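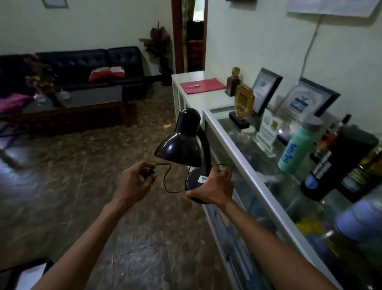

Predby advice service welcomes court ruling on settled status appeals

18/05/2026

Families in Predby who were told they had missed their chance to appeal against a refused residence application will now get a fresh hearing, after the regional appeals court ruled in their favour. We are delighted!

The ruling covers 130 households whose letters were sent to old addresses. Many had lived and worked in the town for years, and first learned of the refusal when an employer or landlord asked to see their papers. The court found that the time limit for an appeal should run from the day a person gets the decision, and it has told the residence office to reopen every file in the group.

The case was brought by the Vustier Law Centre with help from our own advice team at Leite House. It took two hearings and a great deal of paperwork (our photocopier has earned a rest), and we want to thank every family who dug out old payslips, school letters and tenancy agreements to show where they had been living.

"This is wonderful news for people who have been stuck for far too long," said a spokesperson for the advice service. "They can now put their case to a judge, and we will be there to help them get ready for it."

The residence office has until October to say whether it will take the matter to a higher court. Until then, nobody in the group can be asked to leave while their appeal is waiting to be heard, and those already in work may carry on.

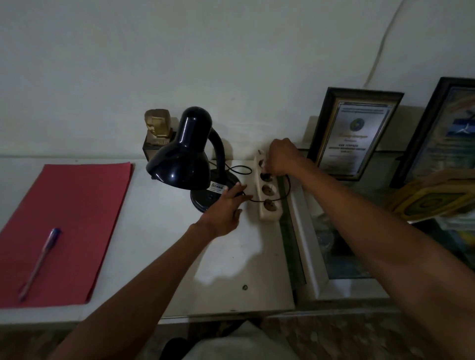 A hand at the power strip beside a black desk lamp.

What to do next

If you are one of the households in the case, you will get a letter from the Vustier Law Centre. Please check that we have your present address. You will have five weeks from the date on the letter to send back the form, and our advisers can go through it with you free of charge.

Appointments at Leite House can be booked at the front desk or through the Clikent booking page. Interpreters are available if you ask when you book.

Ends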